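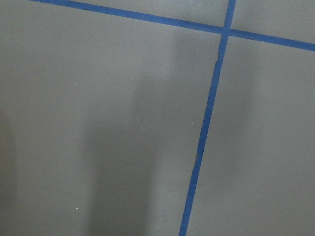

Cell documentation / Setup and maintenance

Taltallow two-arm cell: README for the Gurnero recordings

This file covers how the Taltallow cell is laid out, how it is brought up before recording, and what has to be replaced or rechecked between sessions. It ships with release 2 of the Gurnero set. The file format and the loader are covered in FORMAT.txt. Release 2 contains 218 episodes, all recorded after the table was re-covered in January. Release 1 used the old covering and a different grid. Do not mix poses from the two releases.

Table surface

The table is covered in brown kraft paper and divided into a grid with blue tape. Grid pitch is 270 mm, measured between tape centerlines. Pitch is set from the far end of the table toward the near end, and any leftover length goes into the nearest row. Cells in that row are not valid object start positions.

The tape is used for object placement and for a rough check of the wrist cameras. It is not a calibration target. Before each session, jog each wrist camera over a crossing and look at the tape edges. Common faults are a lifted edge, a tear near a crossing, and a strip laid over an older strip at a slight angle. A torn edge is acceptable if both sides of the strip can still be followed through the crossing. Otherwise pull the strip back to the next crossing and relay it. Cut with scissors off the table. A knife goes through the paper.

Small specks show up clearly in the wrist view. Wipe the surface with a dry cloth. Do not use spray cleaner.

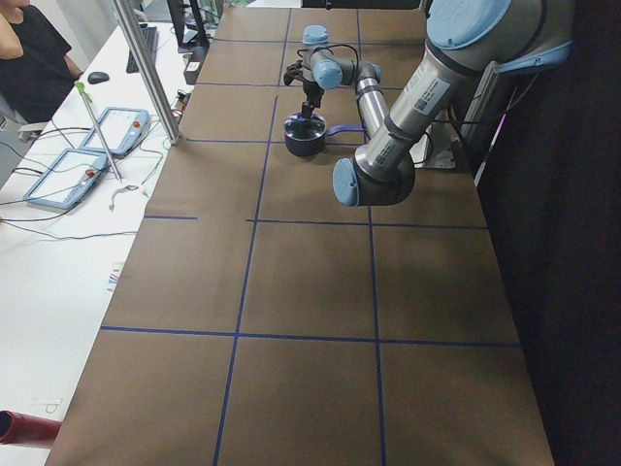
Nayeli Mosquera, cell maintainer, Starnton site

Arms and pendants

Each arm has its own teach pendant. Both pendants stay on the white desk alongside the table, screens up, with the emergency-stop buttons clear of cables. Check which pendant drives which arm before enabling anything. The cables cross on the desk, and the pendant positions get swapped when someone works on the wiring.

Bring-up order:

Confirm that nobody is inside the aluminum frame.
Press and release the emergency stop on each pendant in turn. Both controllers must report the stop.
Power on the large arm and move it to its park pose.
Power on the second arm and move it to its park pose.
Run the cable check (below).
Start the camera nodes, then the logger.

Shutdown is the same list in reverse, without the stop test.

The arms share workspace over the middle rows. The planner keeps them apart using the base transforms in cell.yaml. If a base has been unbolted for any reason, including a bolt change with no visible movement, the transforms are void and the touch-off routine has to be run again. Allow 95 minutes for both arms.

Objects

Cookware is grasped from the top with the black gripper. Place the object inside a single cell, with no part of the body on the tape. Handles may cross a line. For the lidded pot, the lid must be seated before the approach starts. Lid grasps and body grasps have separate labels in the index file and should not be pooled.

Cables

The wrist cables have to be slack enough for full wrist rotation but must not hang below the fingertips. Run the last joint through its range at low speed with the gripper open and watch the loop. If it drops toward the paper, shorten it at the strap on the link above. If it pulls tight, lengthen it there too. Do not re-route at the wrist connector.

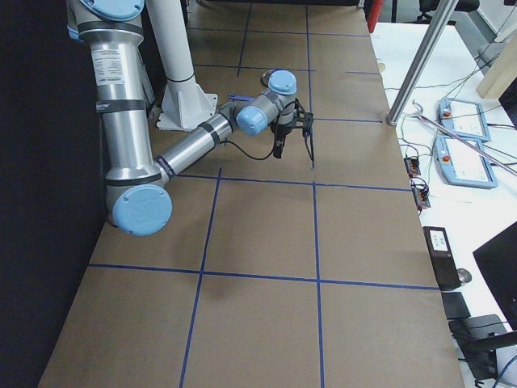
After any change to the strap, repeat the range test in the lowest approach pose as well as in park. A loop that clears in park can catch on a tall object when the forearm is low. Episodes recorded with a caught cable are flagged cable_contact in the index and are kept in the release.

The connector blocks along the table edge work loose over time. Tug each wire lightly at the weekly check, which is done on Thursday. A loose wire there usually shows up in the log as a dropped gripper state and not as an arm fault, so look there before changing the gripper.

Logger settings

The logger is Venckus with the stock configuration, except that the write buffer is raised to hold a full episode. If the disk falls behind, the episode is discarded whole. Partial files are never released.

Known issues

Shadows from the arms fall across the grid and change with pose. No correction is applied.
Paper creases near the base plates are not logged.
Clocks on the fixed cameras and wrist cameras are synced at node start only. Restart the nodes after a long pause.

Changes to this file go through the Starnton maintenance log. Put the cell name in the subject line.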